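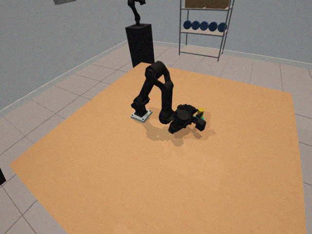 3. Simulated cell and test task

The arm is bolted to a square plate that stands on the orange mat, and all the work happens on the mat. I built the simulation before touching any of the hardware in the workshop, mainly because the bench was shared and I could only have it on Tuesday evenings. The task is small: pick up the yellow cylinder and set it down on the cyan piece.

The room in the simulator has gray walls, a tiled floor, a shelving unit and a second arm on a pedestal behind the first. The second arm takes no part in the task. Its joints are locked and it is treated as an obstacle when paths are planned.

3.1 Control

The controller runs in a loop at 100 updates per second. Each pick is split into an approach, a descent, a grip and a lift. For the approach I used the joint planner from the Nakpan library, which Ekkachai Srithong had already set up on the workshop computer. The descent is a straight line down. My first version used the joint planner for this part too, and the fingers swung sideways just above the mat and knocked the cylinder over in most runs.

Wrist rotation is limited to 180 degrees. Without the limit the planner sometimes chose a full turn to reach a pose it was already close to. On the real arm that would pull on the gripper cable.

3.2 Results in simulation

I ran 104 trials with the cylinder in different starting positions. Almost all of the failures came from positions close to the base plate, where the arm has to fold up tightly and the forearm runs out of room. I moved the inner edge of the pick area outward and left those trials in the results table (Appendix B).

Friction was the other problem. With the default value the cylinder slid out of the fingers during the lift. I raised the value until it held, but I have not measured the real finger pads, so this number is a guess.

3.3 Moving to the real arm

The base plate drawing went to the Killonen workshop in July. The holes came back 2 mm off on one side and I opened them up with a file. The joint zero positions still have to be checked against the model before the same program can be run. I plan to do the first runs at low speed with no object in the gripper, then repeat the simulated trials using the same list of starting positions.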